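Skellau Home Plate Practice Mat, 5-Panel
Item 2241
Softball / Baseball > Field & Cage > Mats

In stock. Ships from our Dodau warehouse, usually next business day.

Heavy rubber batting mat for cages, gyms and indoor winter workouts. Five panels, hook together at the edges, plate molded into the middle one. Fits lefty and righty without moving anything. Black with white plate and white box lines.

Updated for this season. Old version had the lines painted on and they wore off by the second winter, we heard you. New lines are inlaid. Same price as before.

WHAT YOU GET
5 panels
1 carry strap
Edge strips for the two long sides
Storage bag is NOT included, see Strömberg gear bags further down

WHO ITS FOR
High school and travel softball mostly. Baseball teams use it too, the plate is the same. Little kids fine. If you only hit off a tee in the garage get the single panel mat instead, cheaper and you won't be tripping over the extra.

SURFACE
Textured top, takes turf shoes and sneakers. Molded cleats OK. No metal spikes please, they tear up the inlay and that voids the warranty. Works on gym floor, concrete, short turf. On long turf it tends to creep, use the Vimia ground pins (sold seperately). Don't pin it on a gym floor obviously.

SETUP
Lay the plate panel first, square to the cage. Hook the side panels on, then front and back. Press down along every seam with your foot. Edge strips go on last. If a seam won't sit flat the panel is probably upside down, the arrow goes up. Two people is easier, one can do it.

New mats smell like rubber for a while. Leave it unrolled somewhere with a door open before you bring the team in. Corners can curl after shipping, put something heavy on them overnight.

CARE
Sweep, then hose or mop. Dish soap is OK. No bleach, no solvent cleaners. Dry both sides before rolling up or it'll get musty. Roll with the top facing out. Don't fold. Don't leave it in a hot car trunk all summer.

TEAM PRICING
Order 5 or more mats and the team price shows up in the cart. Schools can pay by purchase order, email the PO along with a ship-to address and a phone number for the driver. Orders over $200 ship free in the lower 48. Alaska and Hawaii, ask us for a quote first.

Team logo on the front panel available. Send vector art, not a screenshot off the team page. One color only. Logo mats are made to order and can't be returned, so check the proof carefully, spelling too. We had a lot of logo orders come in during November so the proofs are running slow right now. Should catch up soon.

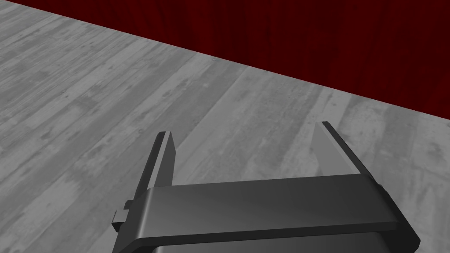
Gripper over gray wooden floor, dark-red wall at right. Computer rendering.

RETURNS
Unused, clean, within the return window on your packing slip. You pay return shipping unless we sent the wrong thing. Missing panel or strip? Don't send the whole mat back, just email us the item number and which part and we'll mail it out.

WARRANTY
Covers seams, hooks and inlay under normal team use. Doesn't cover spikes, pitching machine wheels, or mats left outside all year. Keep your reciept.

QUESTIONS WE GET
Can I add panels to make it longer? Yes, front and back only. Sides won't take extra.
Will the old painted panels hook to the new ones? Yes, same hooks. Color is a little different.
Can a catcher set up on it? Not enough room behind the plate. Add a back panel.
Is it legal for games? It's a practice mat. Ask your league, we can't say.

GOES WITH
Skellau Single Panel Tee Mat
Vimia Ground Pins
Strömberg Rolling Gear Bag, Long
Replacement edge strips, pair

Page updated December 4, 2022. Prices can change, cart price is the right one.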